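November 16, 2020

Moved the big cream table over to the window side, finally! Jonas Hofstetter took the other end and we only bumped the doorframe once. The old bench by the Wongate cupboard is going to storage, and good riddance, the vise end had sagged so far that pencils rolled off it.

So, notes on the new spot before I forget. Wiped the top down with dish soap and a soft cloth, let it dry, then did it again (there was a sticky ring from somebody's tea). The Elska polish left streaks on my test corner, so I'm not using that on the rest. Jonas likes the Trarnska stuff better but it smells like a swimming pool and I said no. We have 17 cloths left in the drawer, please wash them and put them back.

Shelf above: screws to the left, in the Rüegg tins. I went through all the tins in July and half of them were mixed up again today, M3 in with the M2.5, washers everywhere. Spent 20 minutes re-sorting and then gave up and put the really hopeless ones in a jar marked "later". Tall glue bottles can't go up there, they hit the window handle. They're under the table for now, in the shoebox.

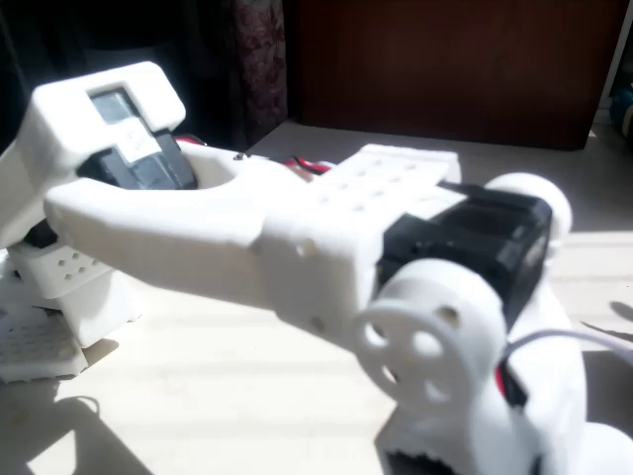

Light is the whole reason I wanted to move, and I'm very happy with it. No more desk lamp before lunch! The drawback is glare. On a bright day the sun comes right across the tabletop, and the shadows get hard enough that I lose small dark screws in them. White prints are fine for checking the little square holes, you can see every row of the grid on that flat bracket, but a pale part on a pale table is easy to knock with an elbow. I want to try a dark mat on the left half. Also thinking of baking paper taped over the lower window pane, cheap and easy to take down again if it looks awful.

Still to do: longer power strip, felt pads for the table legs, hooks for the scissors. Jonas has the drill.

3 comments · 2 shares
Back to top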